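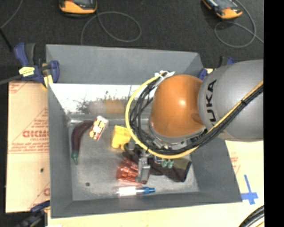 Morgan replied to yesterday's post asking if old jigsaw puzzles are even worth buying when half of them turn up with pieces missing. Yes! A thousand times yes, and I have a whole thread in me about it, so get comfortable.

Apr 23, 2024

1/ My best one so far is a hand-cut 300 piece Luvwood, a harbor with fishing boats. I paid way too little for it at the Clorow flea market. No picture on the lid, only a title. You have no idea what you're building until the sky starts to come together, and I love that so much.

2/ The cutter followed the color lines. So the edge of a red sail is also the edge of the piece, and you get no help at all from matching colors across the join. It took me four evenings. A cardboard 300 takes me one.

3/ On missing pieces: I count before I start now. The Luvwood came out at 309, which threw me completely until I read that hand cutters often went over the number on the label. Nine extra pieces of harbor for free!

4/ The Juvell I bought last July was sold as "1,000, maybe complete." It had 924. I did it anyway (a mountain village, lots of snow) and the holes were nearly all in the snow, so it still looks great on the board.

5/ If one or two gaps bother you, you can make replacements. Press some thin card under the gap, trace it with a sharp pencil, cut it a hair small, then paint it. Mine look fine from across the room — up close, less so.

6/ Smell the box before you pay. I'm serious. Musty cardboard can sometimes be aired out over a couple of weeks with baking soda in the tub, but mildew I leave at the stall.

7/ Sorting: I do edges last. I know, I know. With the old wooden ones the edge pieces don't always have a flat side you'd recognize, so I start with faces, lettering, boats, anything with a bit of detail.

8/ Next up is a 3,000 piece Juvell of a train station that doesn't fit on my table. I've ordered a sheet of foam board and I'm clearing the bedroom floor this weekend. Will post when the clock tower is done!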